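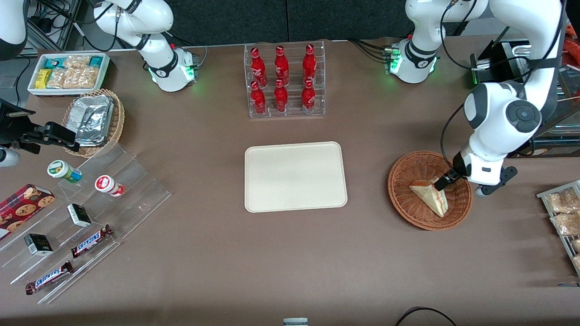

Beige tray on the brown table

Meirion Meredith
My Arkard watch says I walked 3,421 steps yesterday, but the phone app only shows 2,428. I've unpaired it twice (took me all morning) and it's still off. Anyone else get this?

Tegwen Wynne
Mine did that in April! The app was counting from my phone as well as the watch – go into Sources and drag the watch to the top. Then give it a while to catch up.

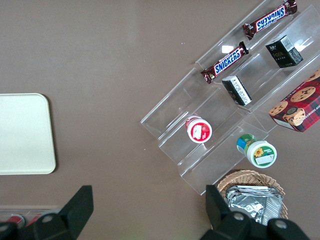 Does the watch have to be on the charger to sync?
Any time it's within Bluetooth range is fine, as long as the battery is over 28 percent.

Prys Cadwaladr
I gave up and got a Rurix. Love it, but the strap itches.

Delyth Samuel
What Tegwen said, and check your time zone too. Mine was still on vacation time, so all my evening steps went to the next day. I was missing 200 or more every night and blaming the poor watch!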